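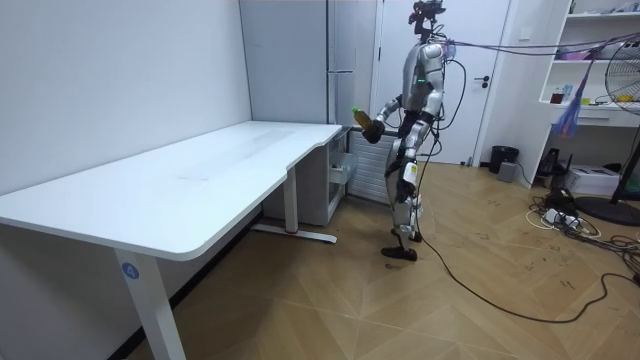 Every thing in a room needs a place where it sleeps. A cup sleeps in the cupboard, a coat sleeps on its hook, and a bottle sleeps on the shelf or in the door of the fridge. When you bring a thing back to its place, we call it putting away. Today we will look at how putting away works, and why a room has so many different places for it.

## Tables are for now

A table is flat and open. You can see everything on it and you can reach it quickly. This makes it a very good place for things you are using now: your drawing, your glass, the book you have opened.

But a table is a bad place for sleeping. Things on it get in the way of other things. If you leave a bottle there after lunch, you must move it before you can draw. If you leave also the bread, the scissors and yesterday's drawing, you must move all of them. In our building in Holtthorpe we have a saying for the children's group: "Tables are for now." You can borrow it, if you like it.

Some tables have corners which are round and not sharp. The long white desk in the first picture has one of these. Round corners hurt much less when you bump into them, and if you are small, your head may be just at the height of a table. Then you will be glad of it.

## Shelves are for seeing

An open shelf has no door. You look at it and you know what is there. We put on it the things we take often, or the things we forget when they are hidden.

Try to think about how high each shelf is:

- The low shelf is good for heavy things. If they fall, they do not fall far.
- The middle shelf is the easiest for your hands. Put there what you use every day.
- The high shelf is for light things that you need only a few times in a year.

A shelf has also a small problem, and its name is dust. Dust comes down very slowly all day and lies on everything. So a shelf must be wiped sometimes, and for this you need to lift all the small things off it first. Keep them together on the table while you wipe, and put them back as soon as the shelf is dry.

## Drawers are for hiding (but nicely)

A drawer is a box that slides. When it is closed, you see only its front, and the room looks calm. Inside it can be spoons, pencils, towels or cold food, because some fridges and freezers have drawers too.

There are a few rules for drawers.

1. Pull with one hand in the middle, or with two hands if the drawer is wide.
2. Look inside before you put your hand in. Maybe there is something sharp.
3. Put tall things lying down, but only if they are closed well.
4. Take your fingers away from the edge, and then push.
5. Push until the end. A drawer that is half open waits for somebody's knee.

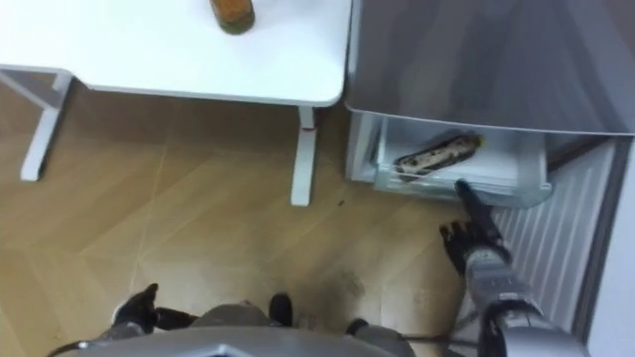

A drawer which is too full does not want to close. Please do not push harder! Open it again and look at what stands too high. Often it is only one thing, and you can turn it on its side or find another place for it.

## How to carry a bottle

A bottle is more difficult than a book, for what is inside can move. When you tip the bottle, the liquid runs to the lower side, and the bottle feels suddenly heavier there. You can test it with a small plastic bottle of water. Fill it to the middle and close the cap tightly. Now hold it standing, and then hold it lying. Did you feel how the water moved?

So first we check the cap. Turn it until it stops. Then hold the bottle around its body and not by the cap — a cap can come loose, and then you have the cap in your hand and the bottle on your toes.

A plastic bottle is light and does not break easily. A glass bottle is heavier and can break into sharp pieces, so ask a grown-up to carry it, or use both hands if they say you may.

The color can help you to remember what is what, but it cannot tell you everything. The bottle in the first picture has a green cap and amber-brown liquid. Many liquids are of this color: apple juice, cold tea, vinegar, some cleaners too. Never taste something only because the color looks like juice. Read the label or ask.

## Look down also

When you carry something, your eyes are on your hands. But your feet need eyes too. Before you pick up the bottle, look at the way you will go. Is there a toy? Is there a cable? Make the way free, and only then go.

While you are looking down, you can study the floor. The light wooden floor in the first picture is laid in a pattern called herringbone. The name comes from the fish: a herring has many thin bones that go out to two sides, and the boards do the same. They meet and turn, meet and turn, and it makes a zigzag. If you have a box of wooden blocks, you can build it with 12 long ones. Put the end of one block against the side of the next, and turn each time.

On a light floor you see every crumb and dark spot. For crumbs take a dry brush. For a spot take a cloth that is a little wet. Much water is not good for wood, which can drink it and become thick and bent.

## The game of Tralov

We play it in Holtthorpe when the room is really a mess, and the children from Cilamness play it too when they visit us. Tralov is a king who hates to see things in the wrong place. One child is Tralov and sits on a chair with closed eyes. The others have time until Tralov has counted to 100. Each one takes one thing, brings it to its place and comes back for the next. No running, and no throwing.

At the end Tralov opens the eyes and walks around the room. If the king finds something that is still not at home, the king must bring it there alone. Then another child becomes Tralov.

It is best with 6 players, but two are enough. For the last drawer of the game, we have a small word. When it closes fully, its front touches the cupboard with a soft sound, and everybody says "Kiss!"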